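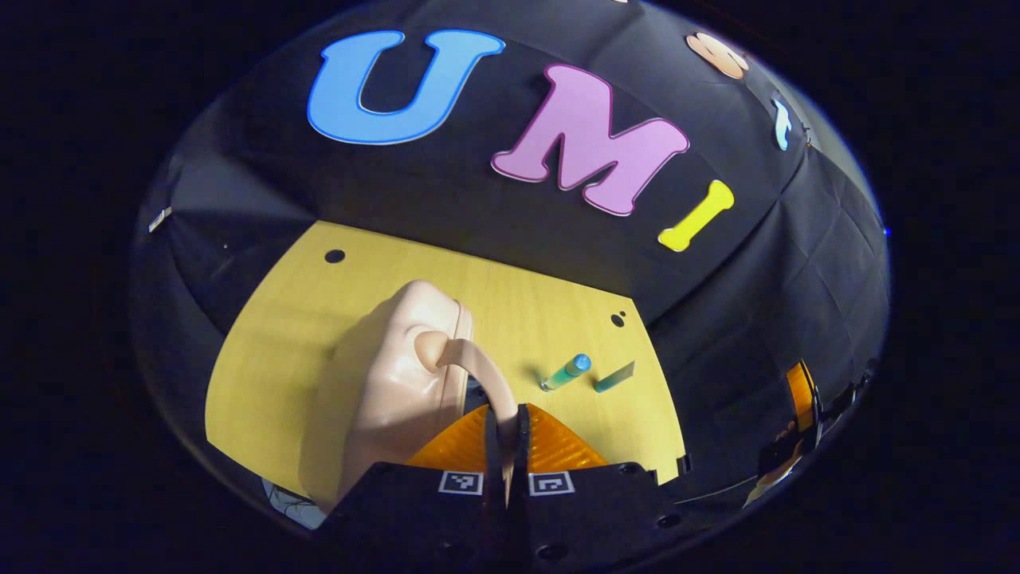 How long does it take to change the pads and fingers on a Skunix hand gripper?

Allow 14 minutes a side once you have done it before. The first one will use up most of an afternoon, and the instructions will be to blame for a good part of that.

Skunix hand gripper and Flerkeck service kit, long-term review
Posted Jul 12, 2020

I look after one bench at Ilie. It has a yellow wooden top, black cloth on the walls and overhead, and a pair of Skunix grippers that people hold and squeeze while they pick things up and put them down again. The things vary. The grippers are what I get called about.

I've had the pair long enough to have opinions, and long enough to have bought the Flerkeck service kit with my own department's money, so this covers both.

The gripper itself

It's a bulky black plastic body with two narrow fingers and an orange pad on either side of them. The pads are glossy and faceted, like something off the back of a bicycle, and they are the first thing visitors ask about and the last thing Skunix thought about supplying as a spare. On the body below them are two square black-and-white markers, which the tracking software needs to find or it sulks.

In the hand it's decent. The squeeze is even and the fingers meet where they should, which I can't say for the Gasetti we had before (the Gasetti's fingers met in principle). It will hold a marker pen. It will hold a thin curved piece of moulding by the edge, which is where the Gasetti used to give up and fling it. Heavy for small hands, though, and by the end of a long session the person holding it starts resting their wrist on the table edge, and that is how bodies get scuffed.

What goes wrong

The fingers loosen. Slowly, and then in the middle of something. There are small screws along the body and the ones nearest the fingers work themselves out first. My notes say the left unit had done 3,030 squeezes, going by the software's tally, when I first felt play in it. The right one went sooner, but the right one gets dropped.

The markers get grubby. Thumbs find them. A smeared marker still looks perfectly fine to you and me, and the software will go on losing it all morning while everybody restarts the computer. Wipe them first. I've put this on the wall and people still restart the computer.

The pads scratch and go dull if you clean them with anything stronger than a damp cloth. I know because I cleaned them with something stronger than a damp cloth.

The Flerkeck kit

It cost us £54 and arrives in a tin with a lid that fits once. Inside are replacement screws, a driver, a strip of thread-lock capsules, a set of finger linings, spare marker stickers and a plastic alignment block. There's a leaflet as well, translated by somebody with great confidence.

The screws are better than the originals. The heads are deeper, so the driver stays in, and after a dab of thread-lock I've had no play in the left unit at all. The driver is a proper one and has already been stolen and returned.

The linings are good but fiddly. You peel the old one off, clean the finger, and lay the new one from the base up to the tip, pressing as you go. If you start at the tip you get a bubble at the base, and the bubble has more staying power than the lining. The leaflet tells you to start at the tip.

The marker stickers are where I'd ask for some money back. They're printed crisply enough, matt, with a decent white border, but they aren't in any order on the sheet and the leaflet doesn't say which is left and which is right. Swap them and the software believes your gripper is on upside down. I took a photo of ours before removing anything, which I recommend, and then couldn't find the photo, which I don't.

The alignment block slides between the fingers while you tighten up. It's the cheapest-looking thing in the tin and the one I'd miss most. Close the fingers on it gently, nip the screws, open, close, check, then tighten properly. Without it you're squinting along the finger with one eye shut and guessing. Our Gasetti was set up by squinting and you could tell.

Setting the bench back up

Nothing in either box helps with this, so a few words for anyone starting out. Put both grippers back on the bench and check them under the lights you'll be using – the workshop strip light forgives all sorts of things that a dark booth doesn't. Pull the cloth straight enough that it won't sag into the working area. Then close each gripper on something thin and something chunky before you let anyone near it. I keep a pen for the thin test, and it walks off regularly.

After that I run nine slow squeezes with each hand and watch the width reading. If it comes back to the same number when the fingers shut, I sign it off. If it creeps, a screw is in crooked, and I say a word and begin again.

Would I buy them again?

The Skunix, on balance, yes. It survives being handled by people who are thinking about something else, and that's most of the job. I'd like pads you could order by post and a body with fewer corners for grime to settle in.

The Flerkeck kit I've already bought a second time, partly for the screws and mostly for the block. If they'd sell the block separately I'd take a handful and let them keep the leaflet.

Gripper: four out of five. Kit: four out of five, or three if you lose your photo of the markers.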